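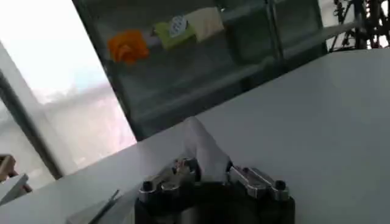

White table, cabinet side of the room. Small white piece, November.

Closness notebook, soft goods, Gwawr G.

9:20. Started with the small white pieces because they were on top of the box. Same trouble as last time. They stand up fine when held in the middle and go flat once let go, and then the edge is hard to find again against a white table. Seren wants a dark mat under them. I'd like one too but then the shirts have to be done on the mat as well or the two sets won't compare. Left as is for now. Asked Hefin if Kolanbridge still has the mat from the summer. No answer yet.

Set out on paper what we are doing today so I stop getting asked:
T-shirts, flat fold, then quarter fold
Sheets, any way they will go
Shelf layout for the small cloths and packets, left bay first

17 items on the list in total. The two long sleeves are with Efa and don't count today.

10:05. T-shirts. Light gray short sleeve first, the one with the little cartoon print on the chest. Print side up, hem toward the front of the table, collar to the back. We agreed on that in the last entry and I am writing it again because half the notes from Myfanwy's afternoon have it print side down.

Order that works best so far: lay out, pull both hem corners toward the front, flatten from the chest outward, then sides in, then hem to collar. If the corners are pulled first and the sides are still doubled under, the crease stays in and you end up going back to the start. One corner pulled harder than the other gives a point at the bottom and the fold comes out crooked by a good bit.

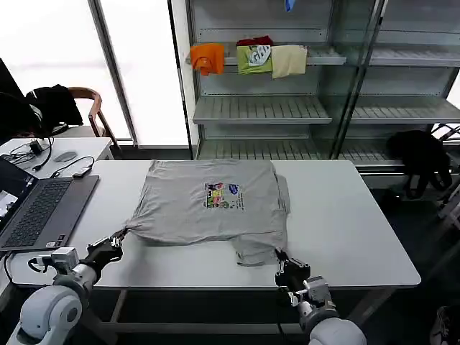

Second thing with the hem is the front edge of the table. If the shirt is set too low it goes over the edge and its own weight drags the rest. Start it higher. I have put a pencil tick on the side of the table at the height the collar should reach. Please don't wipe it off.

The gray shirt is 150 g on the kitchen scale. The heavier ones behave better, they stay where they are put. Would like three or four more of the light ones, since those are the ones giving trouble. Seren to look in the Emero box.

Table height is 700 mm. Hefin asked, so it's written here.

11:30. Sheets. 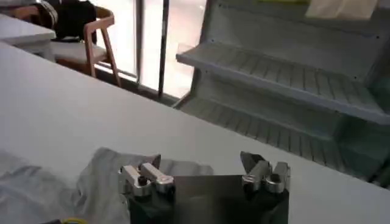

Gray sheet on the table, crumpled.

No good method for these yet. The creases catch the light and every ridge looks like an edge. Tried finding one corner and working along from there. Got two corners out of four and then lost the first one. Efa suggests rolling in place of folding. Will try it, though a roll won't sit still on a shelf that tips forward at all.

Cables should come off the table before the sheets go on. Wrote it on the whiteboard.

1:45. Shelves. Cadwaladr unit, two bays. Only using the left one until the layout is settled. Middle shelf is for the small things, left to right: orange cloth, green packet, beige cloth. Packet goes label side out. Glove on the shelf above. 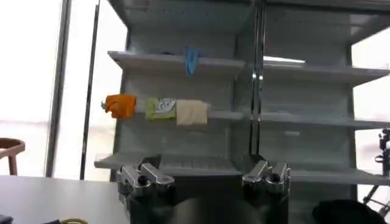
Orange cloth needs refolding before it is put up again, it takes more room crumpled and pushes toward the packet. The beige one is square and better, but set it further back so it doesn't hang over. Leave the space to the right of it open, the next cloths go there.

Question for Myfanwy: does the glove have a place of its own or is it just parked? If it stays up there, lay it flat.

Shelf labels, pack of 100, are in the drawer under the scale. Don't stick any on until Hefin has agreed the order.

Still to do: long sleeves, mat, second go at the sheets.

GG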